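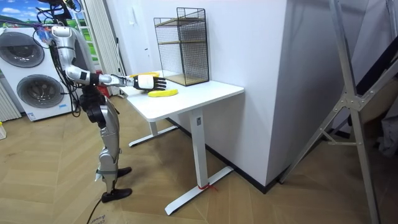 Skivness open day - anyone else go?

Started by moorhen_keith, 06/02/2024

Went over to the Skivness open day with my daughter, who is doing engineering at college. Parking was poor and the signs ran out at the second roundabout, so allow extra time if they run another in September.

The part most people had come for was the humanoid sorting fruit. You book a slot at the front desk and they take you through in small groups. The talk was given by Krishnamoorthy Thevar and he kept it simple. The job is to get fruit off the table and into a yellow basket. He said they picked fruit because the shapes are all different and everybody knows how they would pick up a banana themselves.

He also told us they had logged 3000 attempts on this one job before letting the public in. My daughter asked how many went wrong and he said he would rather show us than quote a number, then carried on with the next run.
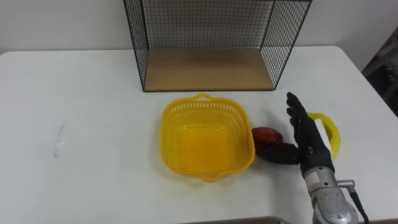
We stayed for two slots because the group after ours was half empty. I thought it was good. It is slow, and anyone expecting a factory line will be let down, but I could follow what it was trying to do the whole time.

Posted by tinplate64

I was there in the afternoon. Not as impressed as you. I timed a few goes on my watch and I could have put away a week's shopping in the same time. We have had pick and place arms at work for years and they never stop for a think.

Fair play to them for doing it live though. The Nosska stand next door was just a video on a loop and a bowl of mints.

Posted by moorhen_keith

Your arms at work pick the same part from the same spot all day. This was a hand with fingers dealing with different things on a table. I don't think you can compare the two on speed.

Posted by tinplate64

You can if somebody is going to ask me to pay for it. A suction cup would pick up an apple and costs next to nothing. I asked what the hand costs and got told it depends on the order. That usually means a lot.

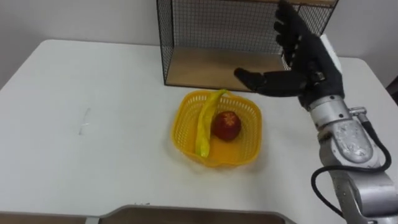

Poduval: suction is fine on an apple. Try it on a banana, or a net of onions, and come back to me. We had 710 rejects in one month on a suction line because the produce had an uneven skin. Fingers are harder to control but I can see why they want them.

Posted by tinplate64

All right, I'll give you the onions. I still think two fingers would do the job of a whole hand.

Posted by gatepost

Does anyone know if they let you have a go at driving it? My lad is 11 and that would decide whether we make the trip. It's nearly 64 miles each way for us.

Posted by moorhen_keith

Not on the day we went. You stand and watch, and there are questions at the end. There was a table of kits from Drudix in the main hall which the younger ones could get their hands on, and that was busy all day. Tea and a bun was reasonable. Take a coat, the queue is outside.

Posted by Poduval

They capped it at 500 tickets last time and they did run out, so book early if you're coming that far. Ask for a later slot. The talk is less rushed and you can put more questions in.

For those who couldn't get there, I wrote down the order of the talk. The fruit part came first and was the longest.

1. Fruit into the basket. Bananas are the awkward ones, he said, because where you take hold makes a difference to how they hang. 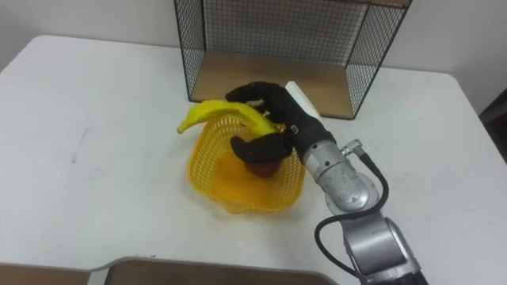
2. Questions on safety. Mostly about what happens if the power goes. He answered that one properly and at some length.

3. What they want to try next. Crockery was mentioned, then cutlery. No dates given.

Posted by tinplate64

Crockery I would go back for.

Posted by gatepost

Thanks both. Will look out for the September tickets and ask about the kits when I book.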